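I get the same emails over and over, so I've finally put the answers in one spot. Most of these are about the plastic cups, a few are about the table, and one is about my name (it's Domenica, and Dom is fine). Last updated 28th June.

## Why colour-coded cups at all?

Because I was washing a mountain of cups every single night! With three kids in the house, each drink seemed to call for a fresh one, and by dinner the sink was full. Now everyone has a colour and keeps it all day. Rinse it, put it back, use it again. I started this in March and I run the dishwasher a lot less than I used to.

## Which colours did you go with?

Green, pink and blue. I let the kids pick, which took an entire afternoon and some tears, but I'd still recommend it – they look after a cup much better when they chose it themselves. If you've got two kids who both want the same colour, see the sticker question further down.

## Where do the cups live?

At the back of the white table, against the wall, standing upright with the open end up. I tried a shelf first and the youngest couldn't reach it. I tried a basket and they all ended up on their sides with fluff in them. Along the back they're easy to grab and they don't get knocked off by elbows. 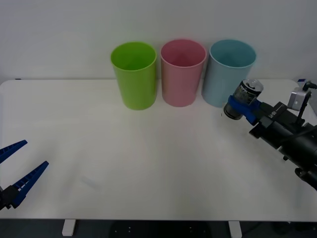
*Green, pink and blue along the back of the table.*

I don't fuss about the spacing. If the pink and the blue end up nearly touching, so be it. What I do care about is the order, left to right, always the same, so that a half-asleep seven-year-old can find hers before school.

## Shouldn't cups be stored upside down?

My friend Kristýna Šindelář says yes, and we've been arguing about it for years. Her point is dust. Mine is that a damp cup turned over on a flat table traps the water and gets that stale smell. If yours sit unused for a week, turn them over. Ours never get the chance to gather dust.

## Do plastic cups stain?

Mine have, yes. Tomato juice and berry smoothies are the worst, especially in the paler colours. I soak them in warm water with a spoonful of baking soda, leave them overnight and give them a good wash in the morning. It gets most of it out. Please don't go at the inside with a scourer – the scratches hold onto the colour and you'll be soaking them forever.

## Can they go in the dishwasher?

Check the bottom of yours or the packaging. I put mine on the top rack and keep them away from the heating element. An older set from Plodberg went a bit wobbly at the rim after a long hot cycle, and I've been careful ever since.

## How do you keep a white table white?

I don't, not perfectly! Smudges show up on it the minute you turn your back. A damp microfibre cloth and a drop of dish soap does for everyday marks, and for marker I use a baking soda paste, very lightly. Try it on a hidden spot first. I love that it's smooth and has rounded corners, though, having had plenty of bruised hips from the old one.

## What if two kids want the same colour?

Stickers on the outside, low down, away from where their mouths go. They'll need replacing every so often. A band of coloured tape works too, but it goes gummy in hot water.

## What about when visitors come?

Visitors get glasses. If it's a visiting kid, I have 2 spare cups in the cupboard, and they go back in there when everyone's gone home.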